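The Case for the Written Label

Opinion. Contributions to this section express the views of their authors and are published by the Wurden Centre for Household Practice to encourage discussion among members.

There is a settled belief among those who advise on the ordering of homes that a well-arranged cupboard needs no words. Things of a kind are placed together, the container is chosen to suit them, and the eye is expected to do the rest. Members of this Centre have taught on that principle for many years, and our own handbook still recommends it. I wish to argue that the principle is mistaken, and that the plain handwritten label deserves a place in every shared kitchen, store and pantry for which we are asked to give advice.

I should begin by stating what I mean by a label. I do not mean the enamelled plaque, the engraved tag or the set of matching stickers sold with a row of matching jars. Products of that sort have their admirers. They are bought once, usually before anyone has lived with the arrangement, and they tend to fix in place a decision that ought to remain open. A household that has paid for a jar marked "barley" will keep barley in it long after anyone wishes to eat barley. I mean a piece of paper, a pen and one word.

The objection most often put to me concerns appearance. Paper curls. Handwriting varies from one person to the next, and a shelf bearing three different hands looks unfinished. I accept all of this. A kitchen in daily use is unfinished by its nature, and an arrangement which looks complete discourages people from altering it. When the Centre reviewed the communal kitchens at Uvach, which serve 402 residents across the two buildings, the cupboards in best order were seldom the handsomest. Several had labels crossed out and written again on the same scrap. Their users had disagreed about where the rice should go, had settled the matter, and had left a record of the settlement for whoever came next.

The second objection is more serious. It holds that a label merely hides a poor arrangement, and that if people cannot see where a thing belongs, the container is in the wrong place. There is some truth in this where a person lives alone and has arranged the room to suit their own habits. It fails as soon as a second person enters the kitchen. What is obvious to the one who made the system is a private matter, and the visitor, the new tenant or the grandparent who has come to stay for October has no means of learning it except by asking or by getting it wrong. Many will choose to do neither, and will leave the item on the worktop. Clutter of this kind is commonly put down to laziness. In my experience it is more often a form of politeness.

It matters, too, when the label is written. Our handbook advises that goods be sorted first, containers selected second and any labels added at the end. I would reverse the order. A word placed before an empty container makes a claim upon the space, and the sorting then proceeds by that claim. Where the label comes last, it describes whatever happened to be put in. I have seen a drawer marked "various", and I have seen a second drawer beneath it marked "various (other)". Neither household had been careless. They had simply followed our instructions.

The choice of word requires more thought than is usually given to it. A label that is too narrow will soon be wrong, and one that is too broad gives no help. "Apples" obliges the household to find another place for a banana. "Food" obliges it to do nothing at all. Between the two there is generally a word which a child of five would use without being prompted, and that is the word to write. Plurals are to be preferred, as they suggest that more may be added. Capital letters are a matter of taste, though I find that lower case is read as an invitation and capitals as an order.
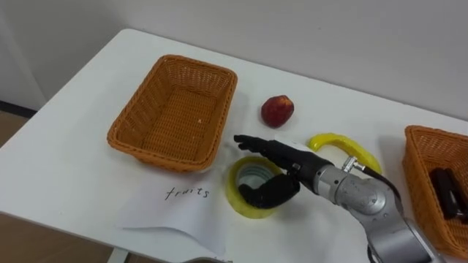
Solène Ferrand, to whom a draft of this essay was shown, disagrees on the matter of order, and has asked that her view be recorded. She holds that a household which writes its labels first will write the labels of the household it hopes to be, and will end with a container for lentils and nowhere to put the batteries. She would have people live with unlabelled containers for a month, note what is asked for aloud, and write down those words only. She adds that fruit is in any case a poor test of a system, as everybody knows what it is and it is eaten before it can be misplaced.

I find the first part of this persuasive and have changed my own advice to some extent. Where a family is moving into a new home, I now suggest that half the containers be left without a word for the first few weeks. On the second part I cannot agree. Fruit is handled every day by every member of a household, including those too young to reach the cupboards. It arrives in a bag, is set down on the nearest surface, and may remain there for some time. If a system does not work for fruit, I should not trust it with the fuse wire.

There remains the question of cost. The store fittings recommended in the Stiltar catalogue are well made, and for a large institution they may be justified. For most of those who write to us they are not. A basket that is easily wiped, a sheet of paper and a pen already in the drawer will serve, and each may be replaced on its own when it wears out. Osvaldo Zanetti has remarked in these pages that people take better care of an expensive container. That may be so, but the care I am concerned with is care in returning things to it.

I therefore propose that the section of the handbook headed "Containers and Sorting" be amended in the next edition. The sentence stating that "a good arrangement speaks for itself" should be struck out. In its place there should be a short passage advising that shared storage be labelled by hand, in common words, by the people who will use it, and that labels be rewritten whenever two people find that they disagree. The Dissanayake reading group has offered to comment on the wording. Members wishing to see the draft passage before it goes forward may ask for it at the Centre's front desk, where a paper copy is kept in the tray marked "handbook".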